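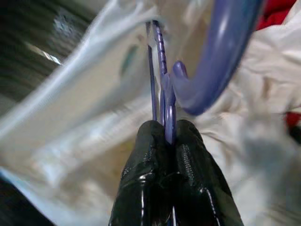
Hanger drive gets a second month at Omstead

OMSTEAD — Plastic clothes hangers are still coming in at the Udier laundry on Courtois Street, and the collection will now run through the end of August. It was meant to stop in July.

The count as of this morning: 505 hangers. Purple, white, clear, a few of the padded kind. All of them go to the free clothing room at Drirau Hall, which reopened in spring with plenty of donated shirts and almost nothing to hang them on. Clothes were sitting folded in bins and people had to dig for there size.

Drop-off is at the front counter, 6 a.m. to 4 p.m. Bag them or tie them in bundles, either is fine. Loose ones tangle, the hooks catch on each other and the counter staff end up pulling them apart one at a time.

What they want — adult size plastic, any color, with shoulder notches if you have them. Strappy tops and sundresses slide right off the plain ones. Child sizes also welcome, those went fast last month. What they don't want: bent wire, anything cracked, anything with a snapped hook. Wire hangers left rust marks on a rack of white blouses in June and had to be thrown out, along with two of the blouses.

Slim hangers are prefered over the thick tubular type. The hall has six rails and fits 49 thick ones on a rail, a good many more of the slim.

Store stickers and size clips can stay on. The hall takes them off before anything goes out on the rails, and keeps the size clips for reuse.

The clothing room itself is open mornings, side door, no sign-up and no paperwork. Winter coats are being held back untill the weather turns. Summer dresses, work shirts and linens are out now, and bed sheets have been moved to the shelves by the window to free up rail space.

Donations of clothes are paused for the moment, the back room is full. Hangers only at the laundry, please. Several bags of shoes were left on the step last week and those can't be taken at either place.

Parking behind the laundry is closed for paving, use the street.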